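Yakubu lab halts robot arm trials after force limit fault

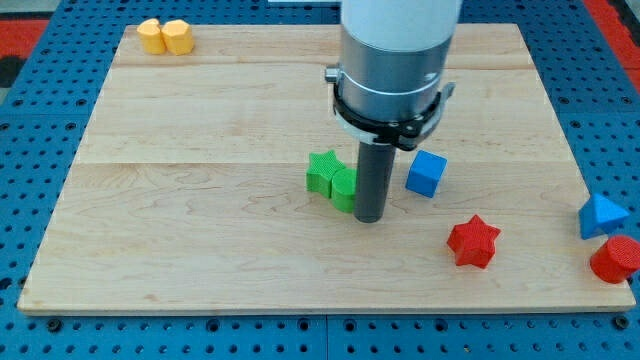

The arm's rod tool among colored blocks on the wooden test board.

The Yakubu lab has stopped trials on one of its robot arms after a force limit failed to trip during a block-pushing run in August 2026. The arm kept pressing down for 59 seconds until an operator hit the stop button. No one was hurt.

Worex, which services the arm, traced the fault to a setting lost in a software update – the limit had gone back to its factory value. The lab had logged 1321 runs before the stop. Trials will resume in September once the arm passes a new safety check.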